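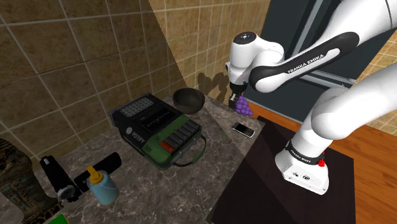
Simulated arm drops the grapes in my home build – grasp or physics settings?
Posted by Chidubem Sani, July 2022

I'm putting together a pick and place setup in my garage and want the software working in simulation before I spend money on hardware. The arm model is a Franka with the stock parallel gripper. The kitchen is a counter model I found and filled with clutter.

Rigid things are fine. I can pick up the phone or the squeeze bottle and put it where I want. The grapes are the problem. Out of 161 tries the bunch slipped out of the fingers 122 times, nearly always while the arm was swinging sideways. The lift itself goes well.

The grape mesh has 1293 faces and I use the same mesh for collision. Friction is whatever the simulator gave me. I've tried closing the gripper harder, and then the bunch jitters and pops out. I also added a view from the wrist so I can see what the fingers are up against.

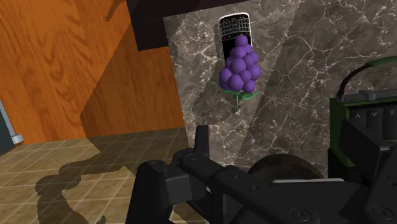 Wrist view with the grapes in front of the keyboard phone.

Should I be looking at the grasp, the mesh, or the physics settings? I'd like to keep the grapes if I can. The finished thing is supposed to pack lunches.

Briggs
Start with the collision mesh. A bunch of grapes is a lot of little round surfaces, and each finger ends up touching it at one or two points. Those points change every step, so the solver keeps finding new contacts and pushes the bunch around. That is your jitter. Squeezing harder makes it worse.

What I would do, in this order:

Leave the visual mesh alone. For collision, swap in a few convex pieces that follow the general outline. Leave the stem and leaves out of it.

Check the mass and the center of mass. Imported models often come in with a default mass, and I've had fruit that weighed as much as a brick.

Set friction on the finger pads as well as on the grapes. Many simulators combine the two values, so a low one on either side can spoil it.

Halve the time step and run the same tries again. If the drops go away, the contacts were the trouble and you can tune from there.

Then slow down the sideways move. If it holds at half speed, put a limit on acceleration and leave the grip force where it was at the start.

One more thing – log the finger gap during the carry. If it creeps closed before the drop, the bunch is sliding. If it jumps, it is the solver.

Widar
Just attach the grapes to the gripper with a fixed joint when it closes. Works every time.

Clirnano
The fixed joint is okay if you only want to test the motion planning, but it won't tell you anything about grasping, and he says he is buying hardware later. Real grapes also give a little and come off the stem. I would follow Briggs on the mesh and then try grasping lower or higher on the bunch. Mine held much better after I moved the grasp point down 15 mm, closer to the center of mass. Your bunch may be shaped differently, so try a few heights.

Comment from Chidubem Sani
The mass was wrong, way too high. Fixed that and I'm redoing the collision shapes now. Haven't touched the time step yet.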